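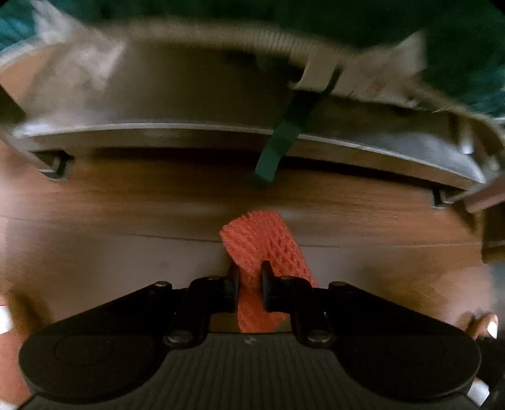
Bumpy orange-red foam, the kind that comes around fruit.

How to Clear a Kid's Desk of Wrappers and Packaging

I love this job. I know that sounds odd for a post on snack trash, but a small desk is one of the few places at home where you can go from buried to beautiful in 18 minutes, and a child can do most of it with you. We do ours on Sunday, usually right before dinner, and I look forward to it!

The method works on any small desk. It's at its best on the kind that doubles as a snack table, where empty wrappers, half-full packages and bits of foam all pile up together and start to look like one big lump.

What you need

A bag for trash
A shallow bin or shoebox for things worth keeping
A small dish for crumbs
A damp cloth and a dry one
A clip or two for open packages

Step 1: Clear the floor first

Start low. Anything that fell under the desk or behind the chair comes out now, while you still have the patience to crouch. Pull the chair out all the way and run your hand along any crossbar under the desk. Foam is light and a bit grabby, and it can hang on there for weeks without anyone noticing.

Put it all on the floor in front of you. Don't sort yet.

Step 2: Make 3 piles

Trash, food, keep. My old system had 7 piles (I was very proud of it) and I spent the whole time deciding whether a sticker sheet was "paper" or "art." Maham Butt, who I swap tidying ideas with, talked me down to three and I have never gone back.

Trash is empty wrappers, torn bags, crumbs and used tissues.

Food is anything sealed, plus anything open that somebody will really eat by tomorrow.

Keep is everything else, and that includes the foam sleeves off fruit if they're clean. More on those in Step 4, which is my favorite step.

Step 3: Check every wrapper

Pick up wrappers one at a time and give each a gentle pinch near the bottom. A small bar or candy can sit down in a corner of a wrapper that looks completely flat, and kids are wonderful at spotting these. Let them be the checker. 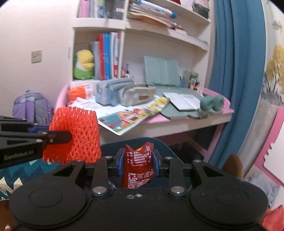

Once you know a wrapper is empty, hold it upright over the crumb dish and tap it twice, then fold it lengthwise and tie it in a loose knot. Knotted wrappers stay put in the bag. Loose ones puff up and climb back out the second you turn around, especially the shiny crinkly kind.

Packages that still have food in them go in the food pile. Squeeze the air out, roll the top down, clip it. If you have a pen handy, write the day you opened it on the clip — a strip of masking tape gives you something to write on.

Step 4: Rescue the foam sleeves

Those stretchy nets that come around pears and apples are so useful! Shake them out, look for sticky spots and throw away any that are badly torn. A few frayed ends are fine. Then try them on things:

Around a glass jar of markers, so it doesn't clink against its neighbor
Around ornaments, if you're like me and start thinking about the holiday boxes in October
Over a paint-dipped sponge, for a printed pattern (fish scales, honeycomb, dragon skin)

Small children should only have them while you're sitting there too, and babies shouldn't have them at all. They tear into little pieces, and the pieces do go in mouths.

I keep ours stuffed one inside another. When the shoebox is full I stop saving them, however nice the color is.

Step 5: Wipe from the edges in

A desk with raised rims catches crumbs along the sides, so go there first with the damp cloth wrapped over one finger. Sweep toward the middle, then off the front into your dish. Do the front edge and the legs as well. Pale surfaces show every fingerprint, and a second pass with the dry cloth makes a huge difference.

For dried juice, lay the damp cloth over the spot and go deal with the food pile. It'll lift when you get back.

Step 6: Put back less than you took off

Choose what lives on the desktop and leave the rest in a drawer. We allow one cup of pencils, one book and one snack. The snack gets a spot of its own on the left, and the wrapper goes in the bag before a second one gets opened. My daughter enforces this on me much more strictly than I do on her.

If the desk fills up again by midweek, do Steps 2 and 3 only and save the wiping for the weekend.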